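Subject: Re: [emosside-residents] Recycling room hours

Nazar Pylypenko wrote:
> Does anyone know if the recycling room is still open until 8 pm?
> The sign on the door is gone and I have 2 old monitors to drop off.

Hi Nazar,

It closes at 6 now. The change started in March. Monitors go on the left-hand shelf, cables in the bin under it. Please don't leave anything in the hallway, the fire inspector wrote us up for that last year.
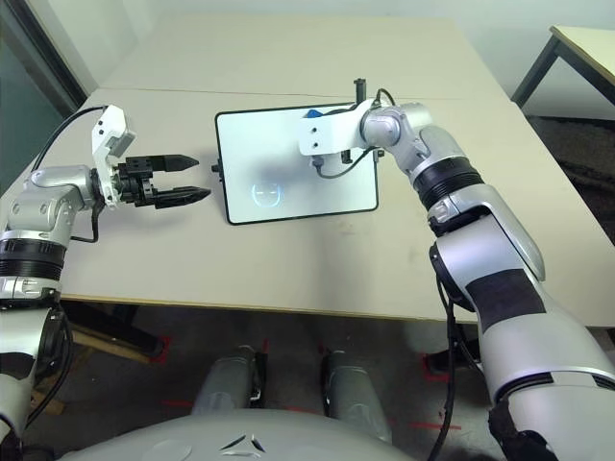

If you miss the hours, Głowacki on the corner takes electronics too. They charge $20 per screen and want the power cord with it. Batteries they won't take at all.

The key code for the side door has also changed. Write to me off list and I'll send it. I'm in 209 if you'd prefer to knock.

Luis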